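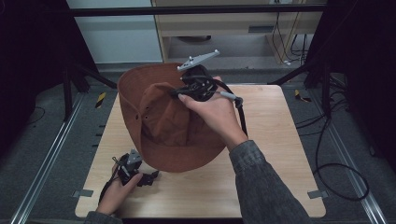
Marta Hnatiuk thinks the brim should be blocked before the crown, and that the order in the Brundach sheet is wrong for anything with a soft crown. I have kept to the sheet for now and will do one her way once the present batch is finished.

August 10, 2026

Bucket hats, reshaping after storage. Continued from the previous book.

State of things. The box from Tarnton holds 13 hats, all soft, all stored crushed. The rust-brown one is on the square board. Wide floppy brim, two eyelets close together on the side of the crown, creases where the crown has folded in. The others have been sorted by brim width and left in the crate under the bench.

Method as followed, for whoever picks this up:

Hat upside down on the board, crown underneath, brim up. Do not press the crown flat first. Open the crown from inside by pushing the side wall outward, a little at a time, working round from the eyelets. The eyelets are the only fixed mark on a plain hat, so they serve as zero. Note any crease that crosses the seam between side wall and tip, as these are slow to come out and tend to return.

Then the brim. Fold it down evenly to the line of the join, let it come back by itself, and look at where it stands higher on one side. Mark the high side in chalk on the board, not on the hat. Turn the hat over, set it on its brim and compare with the chalk.

Steam only after both of these are done. Kettle steamer on the low setting, 2 passes inside the crown, none on the brim until the crown has cooled. The sheet gives 3 passes. On the trial hat the third pass made the side wall limp and it sagged before the stuffing could go in. I have pencilled the correction on the bench copy. The clean copy in the folder still has the old figure.

Stuffing: acid-free tissue, crumpled, not folded. Folded tissue leaves a straight edge that shows through thin cloth. Fill the tip first, then the corners where the tip meets the side wall, then the middle. Stop when the wall stands without help. The Dridik foam rings fit the smaller crowns well but are too stiff for these, and they push the side wall into an oval. Returned to the shelf.

Eyelets. Check every one for a loose edge before steaming. A loose edge catches the tissue when it is pulled out and can tear the cloth round the hole. On the trial hat one was loose. Left alone and noted on the card. Zoia Palamarchuk to decide whether they are to be closed with the hand punch or left as received. My preference is to leave them.

Colour. On the rust-brown hat the brim looks lighter where the light falls on it. I can't tell by eye whether there is fading as well. To check: turn the hat a quarter at a time under the bench lamp and see whether the light part moves with the hat or stays with the lamp. If it moves with the hat, it goes on the card as fading. Same check for the rest of the box, before steam, as damp cloth reads darker and the comparison is then worthless.

Board. The wood-grain board is better than the padded one for the opening stage. The padded one holds the crown where it is and the cloth drags. The bare board lets the whole hat slide when pushed, so the far side needs holding. Best grip found so far is one point low on the crown and the other near the brim, on opposite sides. Holding both points on the brim only stretches the brim. For the turning-over step I go back to the padded board.

Floor working is acceptable for the opening stage. The grey carpet keeps the board from moving, and the bench is too high to see down into the crown. Steaming stays on the bench, next to the extractor.

Labels. The Antoniuk tags are tied through the eyelets on most of the hats in the crate. They should come off before any reshaping — the string pulls the side wall in and leaves a dent exactly where zero is taken. Retie through the inner band afterwards. Stock numbers start at 2000 for this box. Cards are written up in the same order and kept with the tissue.

Brim stitching. Rows of stitching on a brim stiffen it unevenly if the thread has shrunk. Where this is found, a light pull along the row between finger and thumb, then rest. No steam on it the same day. One of the navy hats has this badly and has been set aside on its own. It may need the outer row unpicked, and I would want Marta to see it before anyone takes a blade to it.

Outstanding:

Colour check on the rust-brown hat, then card.
Order more tissue. The pack on the shelf won't do the whole box.
Correct the clean copy of the sheet.
Ask Zoia about eyelets, and about storage. If they are going back into the same box there is little point in any of this, as the box is too shallow and the brims will fold again. A December review of the box is written into the plan, with brim height measured at four points on each hat and compared with the chalk readings.
One hat brim first, as per Marta. Use one of the softer crowns, same tissue, same two passes, and put the readings side by side on one card.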